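Search this book

Chapter 3: Paper and Filing

Paper first, then files. Weight matters. Most office pads are thin stuff, fine for biro, hopeless with a fountain pen.
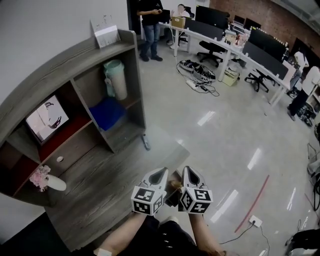

Ring binders next. A Bredeck two-ring takes about 300 sheets, less with dividers. Don't overfil it, the rings gape.
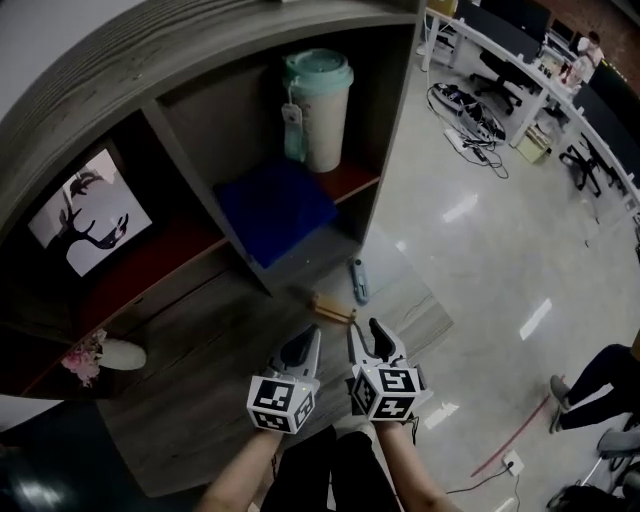
Labels: spine only, pencil first. Görtz uses 46 headings, far too many for a small office. Start with 10.

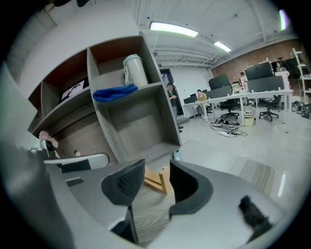 Fig. 3.1 Wooden block and open shelving.

We use cookies. Accept

© Flastow. Back to top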